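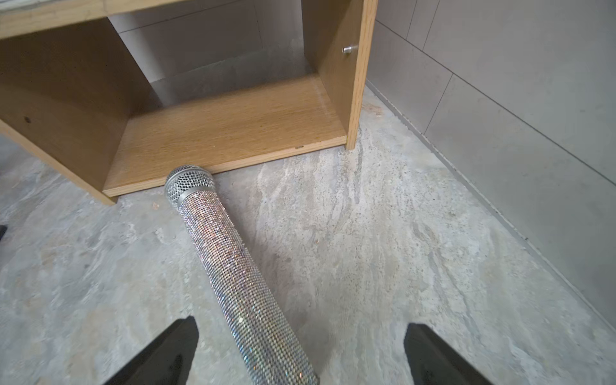
3. Perception and grasp planning, April

Work this month covered reflective objects at floor level. The rhinestone-covered microphone handle scatters light and leaves gaps in the depth map, so the Hurnen planner now fits a cylinder to the colour outline and takes depth from the floor plane. The open cabinet is entered as a fixed obstacle, with a margin of 4 mm at the bottom shelf.

Birutė Uibo replayed 268 logged approaches through the new module. Planning time is capped at 400 ms per cycle.

Outstanding: wrist camera distortion near the image corners. Nadja Zürcher will recalibrate in May.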